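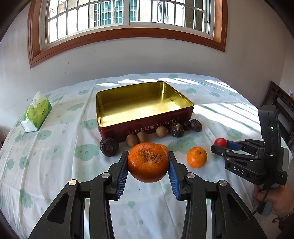 4. Tuning the grasp detector

Okay, you've got Isness installed and the viewer opens without yelling at you. Now we get to the part I like best, which is teaching the software when a grasp starts and when it ends. I rewrote this section on September 15, 2021, after the August release moved half the menus, so if you're on an older build some of the names won't match (sorry!).

You'll want one recorded session with plenty of different sizes in it. Fruit is great for this. A big mandarin and a cherry tomato ask for very different jaw openings, and if your thresholds survive both, they'll survive most things you find in a kitchen.

1. Open the Grasp tab and load your session. My practice one has 1,989 frames and takes a little while to index. Let the bar finish before you click anything.

2. If you recorded with 2 grippers, open the Streams panel and give each one its own name. I use "near" and "far". Left and right get confusing fast when you flip between views.

3. Press Plot Width. You'll get a wiggly line of jaw opening over time, with flat stretches wherever the jaws stopped moving.

4. Drag the Close marker down until it sits just under the flat part of your widest object. On my session that's 548 in raw encoder units. Yours will be different, so please don't copy mine!

5. Now do the same with your smallest object and the Small marker. Mine landed at 467.

6. Hit Segment. Each grasp shows up as a colored bar under the plot. Click a few and check that the video agrees with the bar.

Note: Soft or ridged finger pads squash a bit, and the width keeps creeping after contact. If your bars start too late, raise Settle Tolerance one notch at a time and segment again.

Note: Strong sunlight on a pale tablecloth or sheet can make the tracker jumpy. I switch exposure to Locked in the Camera tab before recording. You can't fix it afterward, I've tried.

Caution: Segment overwrites your hand-edited labels. Save a copy first, from File, then Duplicate Labels. I lost a whole evening's work to this one.

7. When the bars look right, choose Export, then Solora Planner. The exporter writes one file per stream and keeps the names you picked in step 2.

8. Still getting tiny phantom grasps between the real ones? Turn on the Cieślak filter under Advanced and export again. It drops anything too short to be a proper hold. Leave it off if you do quick taps or pokes on purpose.

Your exported files go in the Tudthorpe folder next to the session. Section 5 picks up from there with the planner already open.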